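모집 글, 03/05/2019

# 공동 작업실 Rarnasitz에서 로봇 Plikham을 같이 만들 분을 찾습니다

안녕하세요. Trirnstead에 있는 공동 작업실 Rarnasitz입니다. 우리는 회사가 아니고, 저녁 시간에 모여서 물건을 만드는 사람들입니다. 지난 February부터 Plikham이라는 로봇을 만들고 있습니다. 팔과 손이 있고, 책상 위의 작은 물건을 집어서 칸이 나누어진 상자에 넣는 것이 목표입니다. 이제 손을 제대로 움직이게 하는 단계에 왔고, 지금 있는 사람만으로는 시간이 부족합니다.

이 글은 한국어를 하시는 분들을 위해 제가 직접 썼습니다. 한국어는 저에게 외국어입니다. 이상한 표현이 있으면 너그럽게 읽어 주시고, 뜻이 분명하지 않은 곳은 꼭 물어봐 주십시오. 작업실에서는 영어와 한국어를 같이 씁니다. 두 언어를 다 잘하실 필요는 없습니다.

## 지금 하고 있는 일

로봇의 머리와 손목에 카메라가 있습니다. 머리 카메라는 책상 전체를 보고, 손목 카메라는 손 가까이를 봅니다. 사람이 책상에 앉아서 물건을 놓거나 상자를 옮기고, 우리는 그동안 두 카메라의 영상을 저장합니다. 나중에 영상을 보면서 손의 위치를 고칩니다.

상자는 골판지로 된 것을 씁니다. 칸의 크기가 서로 다르고, 골판지는 누르면 휘어집니다. 로봇에게는 쉬운 상자가 아닙니다. 처음에는 플라스틱 상자를 사려고 했지만, 의논한 끝에 골판지를 계속 쓰기로 했습니다. 집에서 누구나 구할 수 있는 재료로 시험하고 싶습니다.

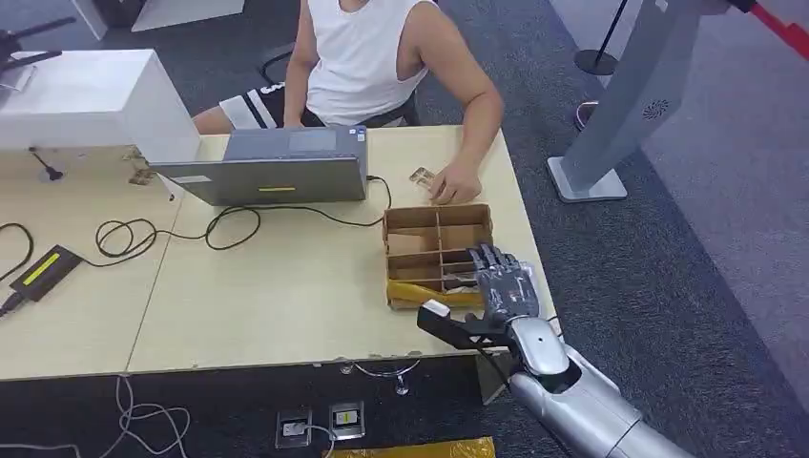
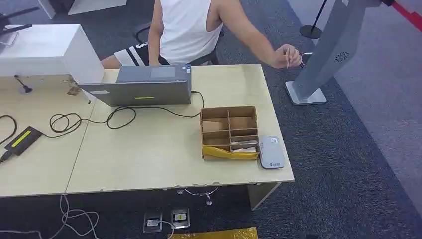 카펫 위에서 손가락을 조금 굽힌 손:

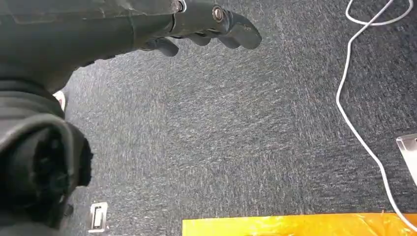 골판지 칸막이를 사람이 받치고, 손은 그 아래쪽에:

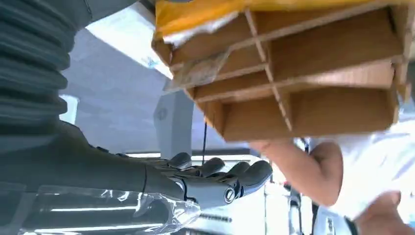

## 어떤 분을 찾습니까

자리는 12명입니다. 역할은 아래와 같이 나누었습니다. 한 사람이 두 가지를 하셔도 괜찮습니다.

- **책상 앞에 앉는 역할.** 물건을 정해진 순서로 놓고, 상자를 들고, 칸막이를 받칩니다. 경험이 없어도 됩니다. 같은 동작을 여러 번 반복하기 때문에 참을성이 필요합니다.
- **손과 손목의 조립.** 손가락 관절을 점검하고 나사를 다시 조이는 일입니다. 작은 드라이버를 편하게 쓰시는 분이면 좋겠습니다. 자전거나 재봉틀을 고쳐 보신 분도 환영합니다.
- **전선 정리.** 솔직히 말씀드리면 우리는 이 일을 미루어 왔습니다. 책상 위의 케이블도, 책상 아래의 케이블도 정리가 필요합니다. 표시를 붙이고 묶는 방법을 처음부터 정해 주실 분을 기다립니다.
- **영상 보기와 기록.** 저장한 영상을 보고, 손이 물건에 닿은 시각을 표에 적습니다. 이 일은 집에서도 할 수 있습니다.
- **프로그램.** Python을 조금이라도 읽을 수 있는 분. 지금의 코드는 세 사람이 서로 다른 방식으로 썼고, 설명이 거의 없습니다.

만 18세 이상이어야 합니다. 전공과 직업은 묻지 않습니다. 이력서도 보내지 마십시오.

## 시간과 장소

모임은 일주일에 2번, 저녁입니다. 매번 오시지 못해도 괜찮지만, 한 달에 네 번은 와 주시기를 부탁드립니다. 책상 앞에 앉는 역할은 한 번에 50분씩 하고 쉽니다.

장소는 Trirnstead의 Rarnasitz 1층입니다. 바닥이 카펫이라서 납땜은 옆방에서만 합니다. 큰 배낭은 입구 선반에 두십시오. 주차할 곳은 없고, 자전거는 뒤쪽 마당에 세울 수 있습니다. 건물에 엘리베이터는 있으나 가끔 멈춥니다.

## 비용과 보상

급료는 없습니다. 이 점을 먼저 분명하게 말씀드립니다. 대신 참가비도 없고, 모임이 없는 시간에도 작업실의 공구를 쓰실 수 있습니다. 3D 프린터는 재료비만 내시면 됩니다.

부품 예산은 모두 300유로이고, 가까운 철물점 Abou Jaoude에서 받은 후원금입니다. 부품을 사야 할 때는 사기 전에 말씀해 주십시오. 영수증이 없으면 돈을 돌려드릴 수 없습니다. 이 규칙 때문에 작년에 작은 다툼이 한 번 있었고, 그래서 지금은 엄격하게 지킵니다.

## 안전에 대한 부탁

팔이 움직이는 동안에는 한 사람이 항상 정지 버튼 옆에 서 있습니다. 이 사람은 전화기를 보지 않습니다. 손목 근처에 손을 넣어야 하면 먼저 큰 소리로 말하고, 대답을 들은 다음에 넣으십시오. 긴 목걸이와 스카프는 벗어 주십시오. 긴 머리는 묶어 주십시오.

손가락 끝의 힘은 크지 않지만, 팔은 무겁습니다. 처음 오시는 분은 첫날에 전원이 꺼진 상태로 팔을 만져 보고 무게를 느껴 보게 됩니다.

## 영상에 대하여

머리 카메라의 높이는 앉은 사람의 얼굴이 들어오지 않도록 맞춥니다. 그래도 팔과 몸, 옷은 찍힙니다. 이것이 불편하신 분은 조립이나 전선 정리를 선택하시면 됩니다. 참가하시기 전에 동의서 한 장을 드리며, 한국어로 번역한 것도 있습니다. 나중에 마음이 바뀌면 말씀해 주십시오. 그날의 영상을 지우겠습니다.

## 신청하는 방법

작업실 입구의 게시판에 신청서가 있습니다. 종이에 다음을 적어서 파란 우편함에 넣어 주십시오.

1. 이름과 연락처
2. 하고 싶은 역할
3. 오실 수 있는 저녁
4. 손으로 만들어 본 것 하나 (실패한 것도 좋습니다)

4번은 시험이 아닙니다. 첫날에 서로 이야기할 것이 있으면 좋겠다고 생각해서 넣었습니다.

신청서를 읽은 뒤 모든 분께 답장을 드립니다. 12명이 넘으면 먼저 신청하신 순서로 하고, 다른 분들은 대기 명단에 넣겠습니다. 먼저 구경만 하고 싶으신 분은 신청서에 “구경”이라고 적어 주십시오. 차와 과자는 준비되어 있지만 컵은 가지고 오셔야 합니다.

Rarnasitz 공동 작업실, Plikham 모임 드림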